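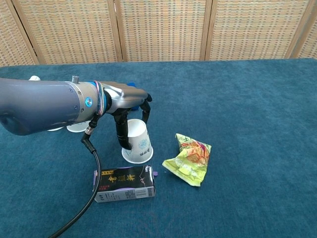

Section 2. Planning and budgeting, before you order

Read this before the unpacking section. Most of the trouble we get called about on the Givano bench arm starts at the ordering stage: wrong table, not enough sockets, hand ordered without the cable. Half an hour with a tape measure sorts most of it.

Prices are list, before tax and delivery. Check the current sheet, they go up every February.

2.1 Decide the job first

1. Write down what the arm will pick up. Real items, not "general objects". Cups, cartons, wrappers, bottles, whatever goes over your bench.
2. Put each one into a group: stiff, soft, or crushable. Paper cups are crushable. Drink cartons are stiff when full, crushable when empty. Snack wrappers are soft and the hardest of the lot.
3. Weigh the heaviest. Add the hand and anything bolted to the wrist. Compare with the payload figure on your order form.
4. Measure the widest and the narrowest.
5. Mark which way up each item will be. A cup standing on its mouth gives the fingers a different shape to close on than one the right way up.

Note: keep this list. Support will ask for it and so will whoever signs off the money.

2.2 Choose the hand

Two-finger gripper. Cheaper, quicker to set up. Fine for boxes and cartons. Poor on wrappers.

Fingered hand. Dearer, needs its own cable and more setting up. Choose this if your list has crushable or soft items on it.

1. Tick one hand only on the form. You can add the second later, same wrist plate.
2. Tick the cable seperately. It is not in the hand price.
3. Order one set of spare finger pads. Allow 103 per set.

Caution: do not buy on grip force. A hand strong enough for a full bottle will flatten a paper cup if the limit is left at the factory setting. See section 5 for force limits.

2.3 Table and surface

1. Solid table, no castors. If it rocks when you lean on it, the arm will rock it too.
2. Leave clear space on the far side for the elbow to swing. People forget the elbow.
3. Choose a covering. Short-pile carpet or rubber mat both work. Carpet is quieter and light things slide less. Rubber wipes clean.
4. Pick one plain colour, different from your items. White cups want a coloured surface. Black cartons want anything but black.
5. Fix the covering down at the edges. A ruck in the carpet throws out the height setting.

Note: a plain screen or partition behind the table helps if you are using the camera kit. Keep windows out of the background. A folding screen from a furniture shop is cheap and will do, Predivance will quote for a fitted one if you want it.

2.4 Cables

Budget for this properly. It is where the small money goes.

1. Measure from the wrist to the control box with the arm at full stretch, not folded.
2. Add 50 cm for slack. Too little and the connector takes the strain, too much and the cable lies across your items.
3. Decide the route. Down the forearm in clips is best. Hanging loose from the wrist is all right for trials, not for daily running.
4. Order clips or ties at the same time. Soft ties round the wrist, never wire.
5. Order one spare hand cable. Lead times are long, and without it the arm sits idle.

CAUTION: a loose cable can catch on items or go under the fingers. Run the full movement at slow speed with the table clear first. Then again with items on.

2.5 Power and room

- Two sockets for arm and control box, one for the computer, one spare. No extension reels.
- Emergency stop within reach of the operator, fixed, not sliding about on the table.
- Walk all the way round the bench if you can. Three sides at the very least.
- Door width. The crate does not come apart.

2.6 Working out the total

Sample for a single bench, first year, arm already paid for:

Fingered hand: 2193
Hand cable, plus one spare, clips: 733
Finger pads, one set: 103

Then add your own figures for:

Table and covering
Screen or partition
Delivery and lifting
Training, one day for two operators
Test items. Yes, really. Crushable things get crushed and you will want boxes of them.

Leave something over for the second month. That is when people find out what they should have ordered.

Note: Dolville and Limsakul both stock the pads and cables. Check the part number ends in the same letter as your hand. Pads for the older hand look identical and do not fit.

2.7 Before you sign

1. Item list done, with weights.
2. Hand chosen, cable ticked.
3. Table measured, incuding elbow room.
4. Cable route drawn. A pencil sketch will do.
5. Sockets and stop position agreed.
6. Spares on the same order.
7. Delivery route walked from the kerb to the bench.

Send the form and the sketch together. Orders without a sketch are held until we get one.

Next: Section 3, Unpacking and lifting.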